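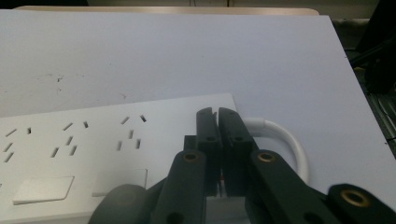

Maarja Pētersons

Progress report to the Hennessy fund, November

The short version: we are further along than I promised in the spring, and power strips are still beating us in places. I'm very happy with both halves of that sentence.

You paid for us to find out whether a gripper can learn the small jobs people do at the edges of a workday — switching off the bench, pulling a plug, tidying a cable so the table can be wiped. We are teaching it from hand-held demonstrations. A person holds the gripper, does the chore, and the recording becomes a lesson for the arm. Since the last report we have 581 usable demonstrations, nearly all done by Sigita Dzene and Khang Võ at the Misesitz workshop, and they've gotten really good at it. Khang can park a cable in one sweep now, which took him most of a morning when he started.

White strip on a white table was Sigita's choice, and I argued against it. She was right. Real kitchens and shop counters are full of pale things lying on other pale things, and if we only train on nice contrast we'll get a system that works in our room and nowhere else. The switches are the hard part. They sit flush in the housing, so there's no edge to catch, and the finger has to come down square and press. The slots are easier for the arm to find than we expected, even the slanted ones.

Then there are cables. A thick one has a mind of its own! Push it flat and it springs back into a loop, often right where the fingers need to go next. Heino Ramanauskas rewrote the part of the software that plans the approach so that it looks again after every touch, and this has helped more than anything else we did this period.

Where we stand on the chores in the plan:

Pressing a strip switch: in the last round of 44 tries on the arm, 8 misses. Most of the misses were presses that landed on the rim of the button.

Moving a cable aside: works on thin cables. On thick ones it works if the cable is already lying the right way, so I'm not calling it done.

Pulling a plug: early days. We have demonstrations but haven't put it on the arm.

Wiping the table afterward: not started. Līga Paju has a plan for it and would like to begin with dry crumbs.

Could a shop use this tomorrow? No. A person closing up at Troltmont does the whole bench in the time our arm takes to line up on one switch. But last winter it couldn't find the switch at all, and I still grin when I hear the click.

We are within budget. I'd like to move the money left over from travel into 2 more sets of gripper fingers with softer tips, and I need your okay for that before we order. The visit to Ultolcombe can wait until plug pulling is running on the arm, so there's something new to show them. Heino will send the spending sheet separately.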